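Sprechernotizen: Greifer-Kit Tratden im Praxistest
Vortrag Siyabonga Cele, 27.10.18
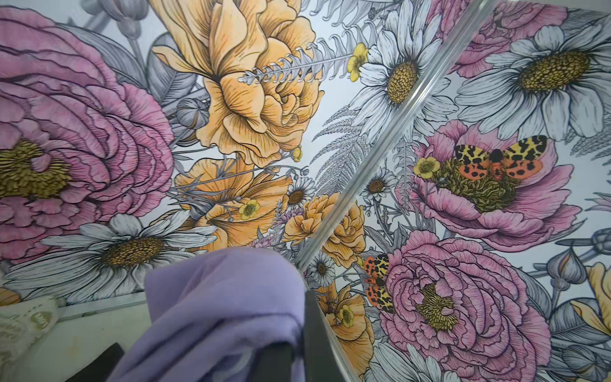

Folie 1 — Einstieg
Kurz vorstellen, dann direkt zum Gegenstand: Tratden ist ein Nachrüstkit für kleine Roboterarme, bestehend aus Zweifingergreifer, Handgelenkkamera und Software. Hersteller ist Gusard, Vertrieb über Mkhize. Wir haben das Kit regulär gekauft, keine Leihstellung. Zielanwendung im Test: Textilien greifen, anheben, ablegen. Starre Teile kommen nur am Rand vor, dazu gibt es genug Messwerte von anderen.

Folie 2 — Lieferumfang
Flanschadapter, Greifer, Kamera, Kabelsatz, Lizenzdatei. Ein zweiter Fingersatz ist enthalten, Wechsel über 2 Schrauben pro Finger. Die Anleitung beschreibt nur die Montage am eigenen Adapter des Herstellers. Wer einen anderen Flansch hat, muss das Lochbild selbst abnehmen. Zeichnung auf Anfrage bei Mkhize, kam bei uns als PDF ohne Toleranzangaben.
Hier kurz fragen, wer im Raum mit Fremdflanschen arbeitet.

Folie 3 — Versuchsaufbau
Tests liefen seit August. Weiche Tücher, einlagig und zerknüllt, dazu Textilien mit Reliefmuster. Helle Ablage, Rückwand mit großflächigem Blumendruck. Gemusterter Hintergrund ist Pflicht im Protokoll: Vor einer grauen Platte trennt fast jede Segmentierung sauber, in Wohnräumen sieht es anders aus. Jeder Durchgang: anfahren, schließen, anheben, halten, ablegen. Abbruch bei Verlust des Stoffs oder bei Zeitüberschreitung.

Folie 4 — Ergebnisse Greifen
200 Durchgänge, davon 73 mit zerknülltem Stoff. Die Tabelle nicht vorlesen, nur auf die Spalte »Nachgriff« hinweisen. Zerknüllter Stoff ist der leichtere Fall, die Finger finden fast immer eine Falte. Flach liegender Stoff ist kritisch: Die Fingerspitzen sind zu dick, um unter den Rand zu kommen. Der zweite Fingersatz hilft hier, rutscht aber bei glatten Geweben.
Schließkraft in 3 Stufen einstellbar. Stufe 1 reicht für dünne Tücher. Stufe 3 hinterlässt Druckstellen, für empfindliche Ware nicht verwenden.

Folie 5 — Ergebnisse Kamera
Die Handgelenkkamera sieht den gegriffenen Stoff von unten ins Bild ragen, Teile der Finger werden dabei verdeckt. Für die Griffkontrolle genügt das meistens. Problematisch sind kontrastreiche Muster hinter dem Stoff: feine schwarze Linien, große Farbflächen. Die mitgelieferte Erkennung legt Konturen dann gelegentlich in den Hintergrund. Reflektierende Metallstreifen im Blickfeld verschieben zusätzlich die Belichtung — Automatik abschalten, fester Wert.
Falls gefragt wird: Eine Maske für den Hintergrund lässt sich hinterlegen, gilt aber nur für eine feste Armpose. Bei bewegtem Arm ist sie wertlos.

Folie 6 — Software
Schnittstelle ist dokumentiert, Beispiele laufen. Die Protokolldateien haben keine gemeinsame Zeitbasis für Kamera und Greifer. Wir haben das mit einem eigenen Skript korrigiert, liegt im Projektordner Grasesham. Der Hersteller kennt das Problem, ein Termin für die Korrektur wurde nicht genannt.

Folie 7 — Bewertung
Mechanik gut, Montage mit Vorbehalt, Bilderkennung für Textilien vor Muster nur mit Anpassung. Für Labore mit eigener Softwarekapazität empfehlenswert. Als Fertiglösung — so steht es im Prospekt — sehe ich es derzeit nicht.

Reserve: Kabelführung am Handgelenk, Fingertausch, Kalibrierablauf. Nur zeigen, wenn Zeit bleibt. Fragen zum Preis an Mkhize verweisen.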